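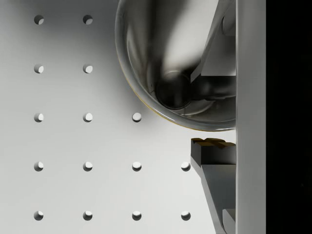 Fig. 1. Clear bowl over the perforated table, gripper finger below it (simulation view).

4. Teaching the Surel cell to handle clear bowls

Transparent bowls are the most satisfying job you will set up in this guide! They are also the one that makes new operators nervous, so take this section slowly the first time and go through it on screen before you go near the cell. Everything from 4.1 to 4.3 happens in the simulator. The real arm stays parked.

You will need:
- An operator login (a viewer login will open the program but won't save it)
- The Surel cell project from section 3, with the table already calibrated
- One bowl from the current batch, for measuring
- Roughly 20 minutes for the simulator part

If your site runs the older Nesa controller, the menus are in a different order but the names are the same. Anything that differs more than that is marked with a note.

4.1 Load the bowl and check the table

1. Open the cell project and choose Parts, then Clear, then Bowl.
2. Measure your sample bowl across the outside of the rim and type the value into Rim width. Measure it twice, turning the bowl a quarter turn in between.
3. Press Place. The bowl appears at the default pick position.
4. Switch to the wrist view and zoom in until you can see the table holes next to the bowl, as in Fig. 1.
5. Check that the holes run in straight, even rows. If they look bent or stretched in the open part of the table, go back to section 3 and calibrate again.

Note: Judge the table only by the holes outside the bowl. Curved glass bends whatever is behind it, and the simulator copies this very well. The gray bar crossing the bowl in Fig. 1 is the other gripper finger, and the bright streak is just light. You get used to reading these views surprisingly fast.

Note: On Nesa controllers, Place is called Drop In.

4.2 Set the grip

1. Choose Grip, then Rim.
2. Move the gripper in with the slow arrows until the pad comes close to the bowl. A narrow gap should still show between the pad and the edge of the bowl.
3. Stop there and save the position as Approach.
4. Set the closing force to 9 on the force slider. Do this before you close the fingers, every time you start a new part.
5. Press Close and watch the contact light in the corner of the screen. Green means both pads have touched. Amber means one has.
6. If you get amber, open the fingers, go back to Approach and shift the gripper toward the side that missed. Small steps! One tap of the arrow is often plenty.
7. Save the closed position as Hold.

Caution: Never raise the force to fix an amber light. A one-sided grip at high force will tip the bowl or chip the rim.

Caution: The slider keeps the last value used by anyone. The night crew at Jidavdale runs metal trays at 79, and that number will be sitting there in the morning.

4.3 Run the lift on screen

1. Press Rehearse. The arm will approach, close, lift, carry and set down.
2. Watch it once from the side and once from the wrist view.
3. Repeat with the bowl shifted a little left, then a little right. Use the Nudge button for this and leave Rim width alone.
4. When the lift passes in all positions, save the program under your own initials and the part number.

If a rehearsal fails, the program stops at the moment of trouble and lets you step backward. Do step backward. It is far quicker than guessing, and it's where most of our operators say the whole thing clicked for them.

4.4 Move to the real cell

1. Tell the person at the packing bench that you are about to run the arm.
2. Clear the table of tools, cups and sample parts, then close the guard.
3. Turn the key to Teach. The arm is now limited to slow speed.
4. Run your program once with no bowl. Keep your thumb near the stop button.
5. Open the guard, set one bowl at the pick position, close the guard and run again.
6. Inspect the rim with the bench lamp. Look for fresh marks where the pads touched.
7. If the rim is clean, turn the key to Auto and run a full tray of 17 bowls at normal speed.

Caution: A bowl with a chip or a crack does not go through the cell. Put it in the red bin, using cut-resistant gloves.

Caution: Do not reach past the guard to straighten a bowl, even in Teach.

4.5 What changes at the bench

Before the cell, clear bowls at Achterberg were lifted from the table by hand and carried to the packing bench all shift long. The arm now does the lifting and the carrying. Checking, wrapping and deciding what is good enough to ship are still yours, and you will have more time for them. Please use it! Hold bowls up to the lamp for as long as you need. The cell waits when the drop position is full and will not rush you.

A few things are different from day to day:

- The person who set up the program signs for the first tray. After that, whoever is at the bench signs.
- Anyone at the bench may pause the cell at any time. You don't need to ask, and you don't need to write up a reason for a pause under five minutes.
- Bench and cell duties swap at the meal break, so that everybody keeps a hand in both. If you would like to stay on one of them for a while, talk to your shift lead.
- Program changes go in the log next to the cell, in words the next shift can follow. "Moved grip left two taps, rim was marking" is a great entry. "Adjusted" is no help.

Some of the best settings in the library came from people who had wrapped bowls for years and had never touched a robot. Kimutai Massawe worked out the rim grip in 4.2 from the way he used to pick up the big ones himself, close to the edge and with hardly any squeeze. We had been trying to hold them by the wall. His version went in last December and we've used it on every clear part since.

If you have an idea for a better grip, try it in the simulator. You can't break anything there, and saving under your own initials keeps the shared program safe. Bring it to the shift meeting and run the rehearsal for the others on the big screen.

4.6 Quick fixes

Bowl turns in the grip during the lift: go back to 4.2 and save Hold again with both pads touching.

Contact light stays off: wipe the pads with a dry cloth, then press Reset Contact.

Arm stops above the table and shows Part Not Found: the bowl is outside the pick position. Open the guard, move it back, close the guard and press Resume.

Marks on the rim after a full tray: check the force slider first, then look at the pads for wear. Changing pads is covered in section 6.

Program missing from the list: you are probably logged in as a viewer. Log out and use your operator login.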